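What I took home from the Droltance open day (mostly towel tips)

I went to the Droltance open day on 9 July 2025 expecting to be sold something, and I was right. The talk promised that laundry would soon be off our hands. I have folded towels for a living, so I stood by the towel demonstration and took notes for people who still have to do it themselves.

Tip 1. Pick up a towel near a corner. Grab it in the middle and you get a tent, and then you have to hunt for the edges. This goes for arms that cost more than my car, too.
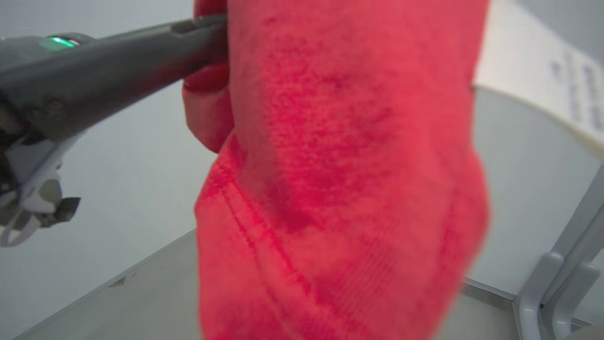 Tip 2. Find the hem with your fingers before you look for it. The stitched band is stiffer than the rest. Kornél Bodnár, who gave the talk, told us the software looks for edges. Fine. My thumb has been doing that for years and it doesn't need updates.

Tip 3. Skip the fabric softener on terry. It coats the loops and the towel stops drinking. Half a cup of white vinegar in the rinse does more, but don't mix it with bleach.

I asked how many towels an hour and got a chart with 600 on it. Under what conditions? "Ideal ones." I'd like to see it try a fitted sheet. 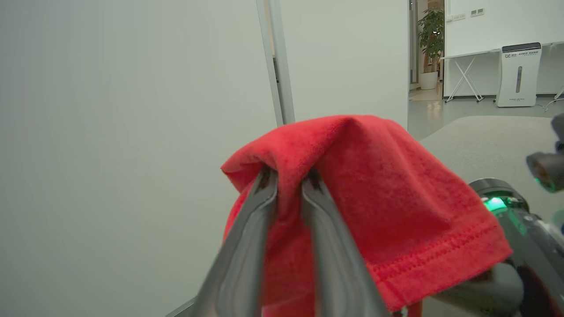

Zosorico Home Care Club, Linen and Laundry Group

Tip 4. Wash new red towels alone the first few times, in cold water. Dye comes off on everything.

Tip 5. Snap each towel once before it goes on the line or in the dryer. Lifts the pile, takes a second.

Tip 6. Fold in thirds lengthwise, then in half, hem inside. A stack of 100 done this way won't lean. If you're doing fewer than that, fold them however you like.

Teodor Sandberg wants to go again next year. He can tell me if the sheet ever gets folded.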